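Hatesine Tool and Toy Library, Clurnville
Second progress report to the Hettiarachchi Fund
5 December 2018

Summary

We said we would be frank in these reports. The lending scheme is open and people are using it, but I am not yet convinced that it is doing what the application said it would do. The numbers look good at first glance and less good at a second one.

Membership and loans

We have 418 members on the books, against 319 at the time of the first report. Please treat the growth with some care. Joining is free, we signed people up at the summer fair, and a fair share of them have not been back. Loans over the same period came to 632. Gayan Debnath went through the ledger and found that a small group of regulars account for a great many of these, mostly the same hedge trimmer, the same carpet cleaner and the same box of wooden railway track.

The application claimed that lending would cut household spending in the town. We have no evidence for this either way. A member who borrows a sander might have bought one, or might have left the door unsanded. I would rather leave that claim out of the final report than dress it up.

Opening hours

The evening session was meant to reach people in work. It has averaged 10 visitors, and Jadwiga Laskowska, who runs the desk, tells me that most of them also come during the day. We will keep it going until the end of January and then decide. My own view is that it should go – but Jadwiga disagrees, and she is there more than I am.

Sorting and labelling

Small parts remain the weak point. Toys and tool sets come back with bits missing, and the checking takes longer than the lending. We paid Atiden for a stock system that was supposed to help with this. It records that a set is "incomplete" but not what is missing from it, so Iresha Biswas keeps a paper notebook alongside.
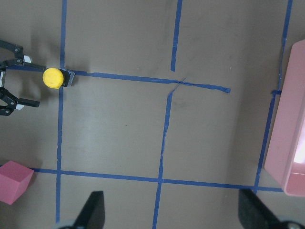

Money

Spending is within budget, mainly through delay. The second set of shelving has not been ordered, and the repair training has been put back after the tutor withdrew. Kiprono Mwakalinga has asked two other people to quote. I would not count this underspend as a saving.

What we are asking for

We would like to move the unspent training money into the new year, and to replace the household spending target with one we can measure, such as the share of members who borrow more than once. We would also welcome a visit, ideally on an ordinary day when nothing has been laid on.

Shanthi Karunaratne
Project lead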